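Evinham Open Day Kit: Set-up and Demonstration Guide
Print this page | E-mail this page
Home > Guides > Kitchen demo > Section 4

4. Running the simulated kitchen for visitors

Section 3 got the software onto the machine. This one assumes it is still there. Allow 20 minutes before the doors open, and more if Gerrit Mathebula has tidied the cables.

4.1 Before anyone arrives

1. Start Skemilar and load the kitchen called Chettiar. Leave the one called Baler alone. It has no kitchen in it.
2. Set the step limit to 1000. At the factory setting of 126 the arm stops halfway through its task, and visitors will ask whether that was the task.
3. Open the overhead view and both table views. Put the table views on the big screen, where people can see the arm doing something.
4. Check that the frying pan is on its square plate in all three views.
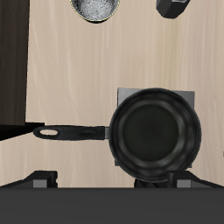
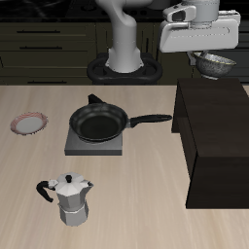
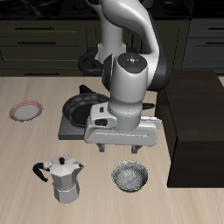

The pan stays put on its square plate in all three views. The speckled bowl is up in the gripper in the second and on its own below the open fingers in the third.

4.2 During the demonstration

5. Press Run once. Pressing it again queues another run, and then another, as the March visitors learned at some length.
6. Tell people what the arm has been asked to do before it does it. Thenmozhi Poojary's script is in Appendix B and takes less time to read than it looks.
7. If a visitor wants to choose the object, offer the bowl. The moka pot is available in the menu, for presenters who enjoy suspense.
8. Pause whenever someone asks a question. The simulation will wait; school parties will not.

NOTE: You will be asked whether it can make coffee. The agreed answer is "not in this release".

CAUTION: Do not drag objects by hand while a run is in progress. Reshma Mkhize did this once, and the log ran to 113 pages.

4.3 Resetting between groups

9. Choose Reset Kitchen, then wait for the green bar. Reset All also restores the factory step limit, so you would be back at step 2 with an audience.
10. Sign the sheet by the door. Marthinus Sibiya collects it at four o'clock and does read it.

Previous | Contents | Next: 5. Packing up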